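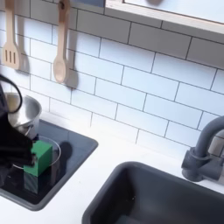 Reference > Robotics > Software > Control and planning > Letine

Letine (control software)

By Anoma Abeysekara, 1/12/20

Letine is a control and planning package for robot arms that do pick-and-place work on tables, counters and shelves. Written mostly in C++, with a Python layer on top for scripting. Started at Sornar as an in-house tool, later split off and released as its own project. Handles grasp selection, arm motion, gripper closing and recovery after a bad grasp. Does not do speech, navigation or fleet scheduling.

Name: from a street near the first Sornar office. Older documents spell it LeTine; both forms turn up in the code.

History

First version by Cường Đàm and Phong Lò, a set of scripts for replaying recorded arm motions. No planner. Every task was a list of joint positions typed in by hand, and moving the table meant typing them again. A proper planner was added the following February, together with the first collision checker, which treated every object as a box and refused to go near anything with a handle.

Second version was close to a full rewrite. Perception was moved out to a separate process so that a camera driver crash no longer took the arm down with it. Kátia Andrade wrote the gripper controller that is still in use, and the task file format dates from the same period. The old scripts are kept in a folder called attic and are not maintained.

Structure

Four processes, passing messages over a local bus.

Perception. Takes color and depth images, gives back a list of objects with a pose and a confidence value for each. Plain colored blocks are the usual first test. Shiny surfaces are a known weak spot: cooktops, steel pots, glazed tile. Reflections come back as depth holes or as a second object under the first one. The filter for this is called Doucette and can be turned off, which some users do becuase it also removes thin objects such as spoon handles.

Planner. Sampling based. Searches for a path from the current arm position to a pre-grasp pose, then a short straight line in. Default time limit is 60 milliseconds per query. If no path is found the limit is doubled once, then the next grasp candidate is tried. Paths are shortened and smoothed before being sent on. The smoother is a separate step and has its own collision check, added after paths that were clear before smoothing clipped a faucet after it.

Controller. Runs at a fixed rate, tracks the path, watches joint torque. Stops on a limit. Gripper closing is force based: fingers move in at constant speed until the measured force passes a threshold, then hold. Threshold is set per object class in the task file. Soft objects need a much lower value than the default and the default is not safe for fruit.

Supervisor. A state machine. Decides what comes next, logs everything, retries on failure. Three retries, then it parks the arm and waits for an operator.

Grasp selection

Candidates are generated from the object's pose and rough shape, then scored. The score covers finger clearance, distance to nearby obstacles, wrist angle, and how far the arm sits from its joint limits. For a cube there are few sensible candidates and the scoring hardly matters. For pans and tools it matters a lot. Weights can be edited by hand; the shipped weights were fitted on 1,269 logged grasps in the Sornar kitchen set, so they lean toward counter-height work and do poorly inside drawers or deep basins.

Cables running outside the arm are not modeled as moving parts. Users either add a padded volume around the wrist or live with it. Open request, several years old.

Drirnosus

Drirnosus is the replay and inspection tool shipped with Letine. Reads a supervisor log and shows the camera view, planned path, torque curves and state changes on one timeline. Scrubbing backward is slow on long logs. Maintained by Ngân Hà, who also wrote the log format. Can export a single grasp as a short file for bug reports, and the project asks for one with any report about a failed pick.

Testing

The regression suite has 465 recorded cases, run on every merge. Most are single-object picks. A smaller group of 14 covers full tasks with several steps, such as moving an object from a cooktop to a sink, and these are run in simulation overnight. A case fails if the end pose is off by more than the set tolerance or if the arm touches anything besides the target. Simulated contact is stiffer than the real thing, so grip force results from simulation are recorded but not counted.

Limitations

One arm only. Two-arm support exists on a branch and is not documented. No handling of liquids. Objects with hinges are treated as rigid. Perception has to be recalibrated whenever the camera is moved, even slightly, and there is no automatic check for this, so a bumped camera usually shows up as a run of grasps that all miss to the same side.

See also: motion planning, force control, grasp planning, state machine, hand-eye calibraton

Last updated: February, grasp weights and test section revised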